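The **common table** of an office, sometimes called a drop-in table, is a large shared table where workers sit without a fixed place. It usually stands in an open part of the building, such as an atrium. In the Temimbridge office the table is rounded and has a light wood surface, and it serves a floor of 1325 square meters.

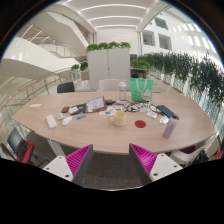
Because the table has no drawers, everything stays on top. Cables, a power strip, cups and phones gather there during the day — most of them near the edge, where people can reach them. The furniture maker Hornier advises one power strip for every 4 seats.

## Clearing

Many offices have a rule for clearing the table. At Temimbridge it is done on Saturday, at 11 in the morning. Drinks are taken away first, then papers and small items. Eyeglasses and chargers are kept at the reception desk until March, when the unclaimed ones are given away.

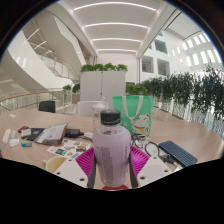 *Shared table with a tote bag, eyeglasses and a keyboard; potted plants along the glass balustrade.*

Some offices use a tray for each person instead. Trays of the Ditimel type are common for this purpose.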